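Home Guides Laundry Contact

Sorting Clothes Before Folding
Veltodine Home Guide, Section 4
13 February 2022, by the Ulell guides desk

Start with a few garments at a time, laid where each one can be reached.

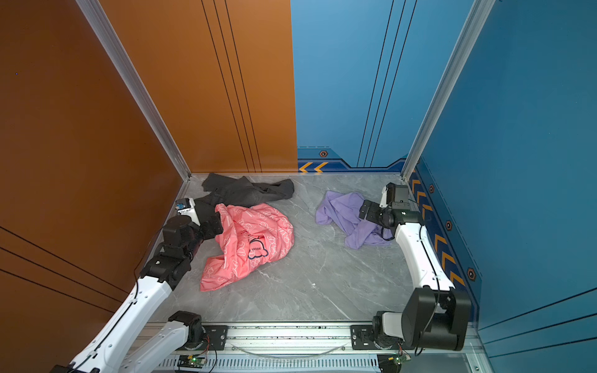
Work through the load in this order.

1. Clear a flat area wide enough to open out your largest garment.
2. Pull bunched pieces apart. Take hold of the top piece by an edge or hem and lift it off the one under it.
3. Separate by color. Dark grays go in one group. Pinks and purples can share the other.
4. Check pockets and turn sleeves and legs right side out.
5. Spread each piece and smooth it from the center toward the edges.
6. Fold shirts with the printed side down, then stack them in the Farkas tray, 2 stacks to a tray.

Note: If wrinkles remain after smoothing, hang the garment before folding. Thin fabrics may need a cool iron.

Caution: Do not iron directly over a printed design. Turn the shirt inside out first.

Caution: Do not pull on a garment that is caught under another. Seams can stretch.

Replacement trays are listed under part 855 in the June supplement.

Ulell, Jerville office | Contact us | Back to top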